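Home Topics Read Ask Us Grown-Ups

Why Does Cloth Crumple?

Drop a sheet of stiff cardboard on a table and it stays flat. Drop a cloth and it lands in a heap. Both are thin, so why do they act so differently?

Most cloth is made of threads, and each thread is made of much thinner hairs called fibers. The threads cross over and under each other, or they are looped together. They can slide a little where they touch. That makes cloth bend easily in almost any direction.

A bunched-up cloth can be narrow and twisted at one end and nearly flat at the other. The folds hold each other in place, partly by rubbing together. This rubbing is called friction. 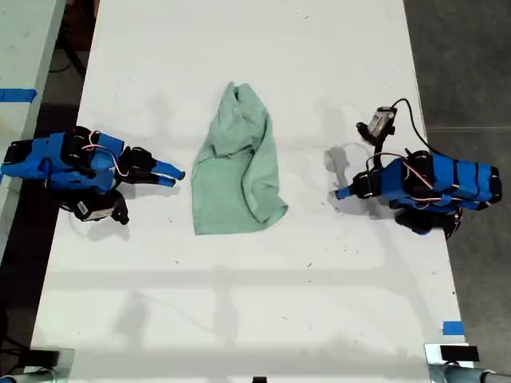 Niamh Ó Dálaigh wants to know why her dish towel never lands the same way twice. Each time it falls, the corners start in slightly different places and the air pushes on them differently. A tiny change at the start makes a big change in the heap.

To flatten a cloth, look for a corner first. Corners can hide under a fold, so lift the top layer slowly. Hold one corner down, find the next one along the same edge, and pull gently until the edge is straight. Then do the other side — it usually goes faster.

Small wrinkles may still be there. Smooth them from the middle outward with a flat hand.
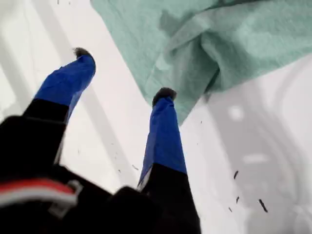
Luzius Bühler

Now try a test. You need a cotton cloth, a paper towel and a plastic bag. Squeeze each one into a ball, count to 6, and let go on a table. Watch which one opens up the most. Then wet the cotton cloth, wring it out and try again. Water helps the fibers bend and makes the layers cling — so the wet cloth may stay in a tighter lump. Hang it up to dry when you are done.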